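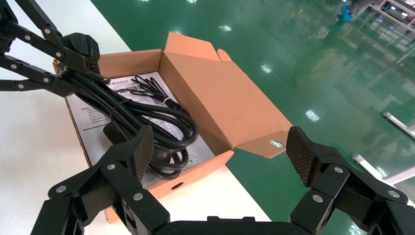
Kavinda Cassim

Tue 7 August
Filed under: Workshop / Packing & Storage

I have a low opinion of cable advice. Most of it ends with you buying something: a rack of hooks, a pouch with nine elastic loops, a roll of 100 color-coded tags you will use four of. I have tried a fair number of these and the method I keep going back to is a plain brown box and a cord laid in it in coils.

1. Coil it loose, then leave it alone

The usual tip is to wind the cord tightly around your hand and elbow. I don't like it. A thick power cord hates tight turns, and after a few months in that shape it comes out like a spring. Let it make the loops it wants to make, lay them over each other in the box, and put the plug in last. When you want the cord, take the plug and lift. If you have to dig for the end, you packed it upside down.

2. Do you need ties?

For one cord in one box, no. For three cords in one box, yes, one each. The Gudell straps I bought in December are fine, but so is a strip of old bootlace, and I can't say I've noticed any difference in the cords.

3. Boxes with flaps beat boxes with lids

Lids wander off. A flap stays attached, and you can fold a long one out flat to the side while you work so it isn't in your way. Notches and punched holes don't matter for cords. They do matter for screws, so keep those somewhere else. And write what's in the box on the side, in marker, before you close it. People tell me they'll remember. Ashraful Wanigasekara told me that, and he now owns two chargers for the same drill.

4. Clear the whole table first

This is the one popular tip I'll stand behind. Pack on a big bare surface, the paler the better, so a black cord or a dropped washer shows up. Hard cases can go on the floor behind the table and spare cardboard can lie flat down there too, as long as you aren't walking through it. Anything that really needs a bench can go on another bench.

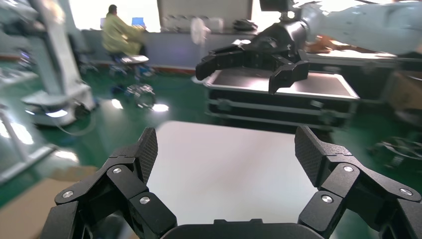 5. The "one box per machine" rule

Sounds tidy, and it might work if you own three machines. I gave it a month and ended up with a shelf of boxes that were mostly air. Now I sort by kind of cord, with the odd ones together in a box marked ODD. The odd box gets opened more than all the others, so it lives at the front.

6. Throwing out

Any cord with cracked insulation or a loose plug goes. Don't tape it and put it back.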